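Two-Arm Bench FAQ: grippers, cameras and the stuff people keep emailing me

Last updated May 28, 2025

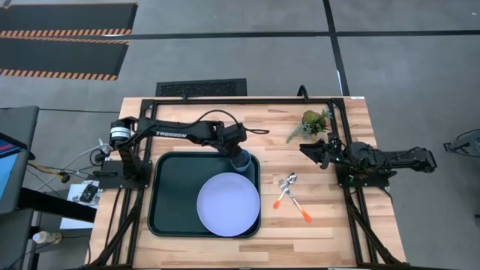
Most of the mail I get is about finger pads, so let's start with those. I've been swapping pads between a Votska set (soft, a bit sticky) and a Hattori set (harder, thinner tips) since November, and I go back and forth on which I like! For cups I'm firmly on the Votska side. The little dark blue one with the white rim, held over the corner of the green tray, is my usual test piece, and the soft pads let me close on it gently without fussing over the exact force. Flat stuff like the fork and spoon is where I reach for Hattori.

Why do you set a table instead of stacking blocks?
Blocks got boring. Also, a block forgives you for almost anything, and a fork lying across a spoon doesn't. If I want to know whether a fingertip is any good, I ask it to get hold of an orange handle without dragging the other one along.

Do I really need two arms?
For comparing grippers, no. One is plenty, and you'll spend half as long on calibration. I like two because I can try handovers (plate from left to right, that kind of thing), but if you're just starting out, buy one and spend the rest on spare fingers.

How many tries do you run per gripper?
51 per object. It was supposed to be 50, then Yuzuki Ogura miscounted the first batch and we kept going with it so the numbers would line up.

Which camera mount are you using?
A fixed one looking down at the table. I tried a Wemance wrist bracket for 2 weeks and it was fine, but the cable kept snagging on the elbow. Kumiko Noguchi has one on her setup and loves it, so maybe it's me.

Is the Stilent controller worth the money?
Depends on how much you hate jitter. On slow moves I can't tell it from my old one. On quick ones the arm settles sooner, and I've kept it for that. The menus are awful, though.

Can I get your pad files?
Sure, just email me and tell me which arm you have. There are 4 versions and only the newest has the screw holes in the right place.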